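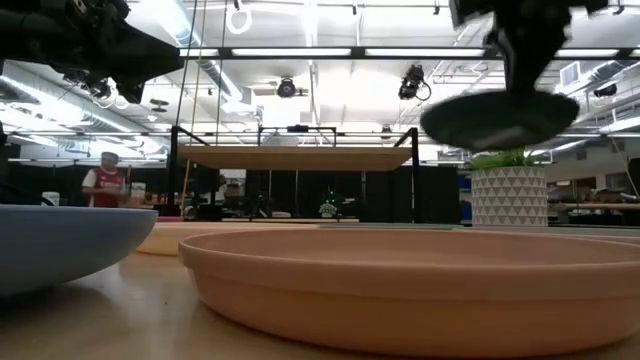
Konrad Eder told me that a houseplant dies of kindness far more often than of neglect, and that if I wanted a subject for my spring project I could do worse than find out how people in our building water theirs. He said it while emptying a saucer into the sink, and I wrote it on the back of my hand so I wouldn't lose it on the stairs.

Watering Habits in a Shared House: A Report on a Term Project
Submitted September 30, 2019

How the project started

I should admit that I came to this with no talent for plants at all. My grandmother kept geraniums on every sill she owned, and I managed to kill the one cutting she gave me before the first vacation. So when our course asked for a small study of an everyday habit, something we could look into with our neighbors and a notebook, I thought of that poor geranium and of Konrad's remark, and the two of them together more or less picked the subject for me.

My question was a plain one. When people water a potted plant, how do they decide that it's time? I also wanted to know what they do with the water that runs through into the saucer, as that was the part Konrad felt so strongly about (he has views on saucers that could fill a second report).

What I did

I asked 11 people in the Auer house to keep a watering diary through March. Each of them got a folded sheet with room for the day, the plant, how much water they gave it, and why they gave it just then. I left the "why" column wide on purpose, and I'm so glad I did, because that is where all the good material turned up. Regula Marti filled hers in with a fountain pen and ran over onto the back.

I also put 2 pothos plants on the landing window, grown from the same mother plant and potted in the same bag of soil. One was watered every seven days with 100 milliliters, whatever the soil felt like. The other was watered with the same amount only when the top of the soil was dry to the first knuckle. Both had their saucers emptied after half an hour. I know very well that two plants can't prove anything, and my adviser, Hubert Eberhard, wrote "charming, but two plants!" in the margin of my plan. I kept them anyway. They gave people something to stop and talk about on the way up, and a fair number of my best conversations happened beside that window.

What the diaries showed

Most people water by the calendar, or at least by some fixed point in the week. They water when they do the laundry, or when they call their mother, or when they take the recycling down. Only a few touched the soil first. Vilhjálmur Juhl lifts the pot and judges by the weight, which he picked up from a summer job at the Ondetti nursery, and once he had shown me I couldn't stop lifting everybody else's pots too.

The "why" column was full of feelings. "It looked sad." "I felt guilty after the weekend away." "The sun came out and I thought it would be thirsty." One diary had the same fern watered on three days in a row, each time with a different reason, and the last of them was simply "company." I had expected forgetfulness to be the trouble, and there was some of that, but the entries that worried me were these affectionate ones.

As for the saucers, hardly anyone emptied them. Several people told me they thought of the saucer as a kind of reserve tank that the plant could drink from later. There is a little truth in this. A pot with a hole in the bottom will draw some water back up, and watering from below is a perfectly good method if you tip out what's left after half an hour or so. The harm comes from leaving it, when the roots at the bottom sit in soaked soil with no air around them and begin to rot. Unglazed clay adds a small puzzle of its own, for water can creep through it and leave a ring on the furniture. Regula puts a cork mat under hers, and Konrad Tanner uses an old dinner plate.

The two pothos

The plant on the seven-day schedule grew well enough, though it had two yellow leaves by the end of the month. The one watered by touch needed water less often than I'd have guessed and kept all its leaves. Near the end somebody gave both of them a drink out of pure goodness of heart, so I've left the last few days out of my notes.

What I would do differently

I'd start in the fall and run straight through the winter, when the radiators are on and the soil dries from the top while staying damp underneath. I'd ask people to note the kind of pot as well, as I only realized halfway through that plastic and clay behave so differently. And I'd put up a sign at the landing window.

My thanks go to everyone who kept a diary, and to Konrad Eder for the use of his sink. The pothos plants have gone to Regula and Vilhjálmur, one each, and the filled-in sheets are in a folder at the department office for anyone who would like to read them.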